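Bottled flavoured water

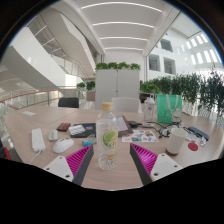 Volume 2, page 1546

Bottled flavoured water is drinking water to which a taste has been added, most commonly that of a fruit, and which is sold in a closed bottle for one person. It stands between plain bottled water and the soft drink. In shops it is usually placed beside one or the other, according to how much sugar it contains. The citrus kinds, above all lime and lemon, are the oldest and remain the most widely sold.

See also: Cordial; Mineral water; Screw cap; Soft drink.

Name and limits of the term

The name is not used in the same way everywhere. In everyday speech in Australia, "flavoured water" may be said of a still drink, of a sparkling one, or of tap water with a slice of fruit in it. In this article the term is kept for the product that is filled and closed at a factory. Drinks made at home by mixing water with a syrup are treated under Cordial.

Wim Aerts, in his handbook of table drinks, proposed that a drink should be called flavoured water only while it is still clear. By this rule a cloudy lime drink would belong to the soft drinks even when it is hardly sweet. The rule is simple to use but many writers did not accept it. Nkechi Bako objected that clearness is a matter of filtering and says little about how the drink tastes or what is in it.

The bottle

The ordinary container is a clear plastic bottle with a screw cap. Clear plastic lets the buyer see the liquid and its level. The side of the bottle is often ribbed. The ribs stiffen a thin wall, so that the bottle does not fold in the hand when it is half empty, and they also give a better hold to wet fingers.

The base is seldom a plain flat disc. It is moulded with small raised parts, hollows or a rough pattern, and the bottle rests on these. A bottle of this type will stand upright on a desk or table without any support, although it becomes less steady as it is emptied, and a light one can be knocked over by a sleeve or a cable.

The cap is coloured more freely than the bottle. A yellow, tan or green cap is common for citrus tastes, but there is no fixed code, and the same maker may use one cap colour for several kinds. Under the cap there is usually a ring that stays on the neck after the first opening. In some designs the cap and the ring remain joined by a short strip, so that the cap is not lost.

The label

Most bottles have a wrapped label, which goes round the body and leaves the shoulder and the lower part free. The picture on it does most of the work of telling the taste. For lime, the usual picture is a cut slice, shown much larger than a real one and with the segments clearly drawn. The name of the drink is commonly printed across the slice in pale letters. The bottle at the head of this article has a label of this sort, with a large green slice under pale lettering and a small orange-yellow fruit lower down.

Pale letters over a bright fruit look fresh but are not always easy to read, in particular where the surface of the bottle curves away from the eye. Chidubem Akinola, a label designer who worked for the bottler Latell, advised that the name of the taste should be repeated in dark letters near the bar code. This was done on the Latell bottles for some years and then given up when the label was made narrower.

A second, smaller fruit on a label can mean different things. It may show a second taste in the same drink, or it may be only a decoration. The buyer who must avoid a certain fruit should read the list of ingredients and not trust the pictures.

Contents and taste

The main part is water, either from a spring or from the public supply after filtering. To this are added a flavouring, often a small amount of acid, and sometimes sugar or a sweetener. Some kinds contain a little juice. The acid is important in the lime drinks, because without it the flavouring tastes flat and a little like soap.

Lime is considered a difficult taste to keep. It changes when the bottle is left in light and warmth, and a drink that was sharp in August may be dull by the end of summer if it has been stored behind a window. Abimbola Balogun compared bottles kept in a cupboard with bottles kept on a sunny shelf and found a clear difference after 30 days. The tasters described the second group as "stale peel".

Use and storage

Flavoured water is mostly drunk away from the dining table. It is carried in a bag, kept in the car, or stood among the other things on a work table, and it is often drunk in small amounts over several hours. For this reason the cap should be closed again each time. An unopened bottle is kept in a cool and dark place. Once opened, it is best put in the refrigerator and finished within 2 days, or earlier when the label says so.

On a table with electrical things the bottle is better placed at the side away from power strips and adapters. Sweetened drinks leave a sticky film when they are spilled, and this is harder to remove from a mouse or a keyboard than plain water.

Makers

Small bottlers have had a large part in the spread of the product. Latell began with lemon and added lime later. Dendgate sold a lime water without sugar, in a taller bottle, and was for a time its main rival. Sachdeva, at first an importer of syrups, entered the trade with mixed citrus kinds. The history of the three firms is told by Nnamdi Shehu in his book on the drinks trade, which is still useful although its chapter on prices is out of date.

After use

The empty bottle can be recycled in most places, and in many it can be returned for a small refund. Local rules differ on whether the cap should be left on. A wrapped label may often be torn off by hand along a line of small holes, where such a line is provided.

Further reading

Aerts, W. Drinks of the Table.
Bako, N. "What Is a Clear Drink?"
Shehu, N. The Bottlers.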